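What blurred pictures taught our policy about handles

For the second part of my project I am working on one small question: what should a robot do with the pictures its wrist camera takes while the arm is moving fast? Most people I asked delete them. I did the same for a long time. My cleaning script measured the sharpness of every picture and threw away the worst ones, and I never looked at what was in that folder.

In June I finally looked. The policy I train, which I call Saretura, was good at grasping a handle once the hand was near it, but it was weak in the last part of the approach. It slowed down, corrected, slowed down again. When I opened the deleted pictures, a large part of them came from exactly this moment, with the fingers already up and the handle close beside them. So the script had removed the phase I wanted the robot to learn.

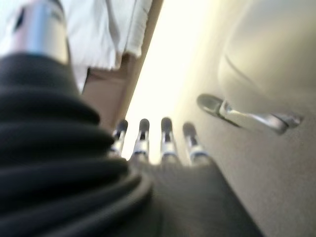
The change I made is simple. I keep all pictures, and I give each one a weight from its blur score. A sharp picture has weight 1, and a very blurred one still has a small weight, never zero. I also feed the network the joint speeds, so it can know that the blur comes from its own motion. This second idea I took from an old internal note about the Tultia arm, where it was used for another purpose.

I trained both versions on 2,000 demonstrations and tested each with 116 trials on lever handles. The old version failed 24 times. The new one failed 2 times, both when the hand came from too low and closed under the lever. I was surprised by the size of the difference, and I repeated the test with another random seed before I believed it. The result stayed nearly the same.

There are things I cannot say yet. All handles were of the lever type, and I do not know if round knobs behave the same. I also changed two things together, the weights and the joint speeds, which is not good practice. The separate tests are running now, and each takes one night on our machine.

If you have a similar pipeline, please open your folder of rejected pictures before you train again. I will write about the knobs when I have the numbers.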